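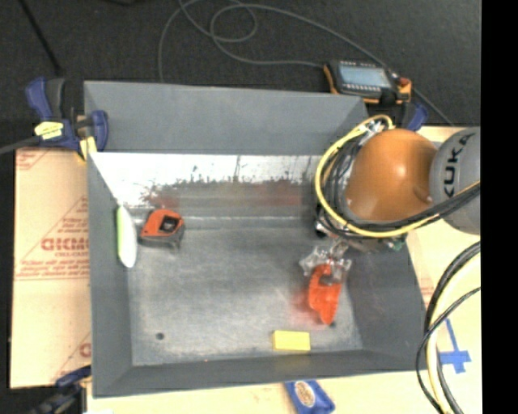
How to Tell Whether a Robot Can Do Your Chore Yet

Reading time: 6 minutes

Every November my inbox fills with the same question, usually from someone who has just watched a video of a machine folding a towel. Can they do it yet? The towel video runs at eight times speed, the music is nice, and there is one towel.

So this is a way to work it out for yourself, for a home or a small shop. You need a pencil, a kitchen timer and a chore you dislike.

Step 1. Write the chore down as verbs

"Clear the bench" is a wish. Write what your hands do: reach, pinch, lift, turn over, look at, put down, change your mind. Most people get to 14 verbs before they've reached the end of the bench. Circle any verb that involves something floppy, shiny or see-through. Circle "change your mind" twice.

Step 2. Check what the stuff is sitting in

Take the simplest job in the business, getting loose things out of a bin. A KUKA arm over a metal bin with a tape measure and a yellow block in it ought to be having an easy day. But bare metal shines, and a red plastic thing lying on it smears red across the floor of the bin, so now there is the object and there is a blush that looks a bit like the object. You'd never reach for the blush. A camera might want to discuss it.

Sloping sides are kinder than straight ones, as they leave a little elbow room. Corners are bad. Anything leaning flat against a wall is worse, because fingers need two sides to pinch and the wall has taken one of them.

Step 3. Sort your things into three piles

Easy: blocks, boxes, anything stiff that sits flat and would survive being dropped.

Maybe: tape measures, bottles, tools. They have a good side to grab and several bad ones, and they roll.

Forget it for now: plastic bags, charging cables, wet lettuce, socks in their natural state.

If most of your chore is in the first pile, keep reading. If it's in the third, go and do the chore; you'll be finished before I am.

Step 4. Time yourself, badly

Do the job while half listening to the radio. Ehsan Tabrizi, who fixes small engines and has no patience for me, sorted a mixed tub of parts into trays in 63 seconds while complaining about his landlord. I then asked him to do it with one hand, using only finger and thumb, with an oven mitt on. He stopped after 34 parts and said something I've left out. The second try is the one to plan around.

Step 5. Ask the seller four dull questions

- What happens when it misses?
- Who picks up what it drops?
- Has it ever seen my stuff, or only yours?
- How long did it run with no one standing next to it?

I put these to the Ornorard sales desk and got a brochure. Vutel rang back and answered the first two, which I respect. Fallahi offered to try 2,000 picks with parts I mailed them, and that's the sort of answer you want, whatever the result turns out to be.

Step 6. Count the furniture

An arm on its own is no use to you. Allow for the table, the clamps that stop the bin from wandering off, the handheld control box, and cables, which will be longer than the room. Put tape on your floor where all this would go and live around it for a week.

Where that leaves the dishes

Same stiff parts, same bin, all day long: yes, price it up. Mixed parts with a person nearby: worth a trial. A kitchen sink with a fork under a bowl under a dishcloth: no, and I'd keep the rubber gloves somewhere handy.

Next month I try the Miltach window washer on a window that has a cat behind it.

Get the newsletter. One email a month, unsubscribe whenever you like.

This site uses cookies to remember that you were told about cookies. Accept | Settings

Contact | © 2018 | Back to top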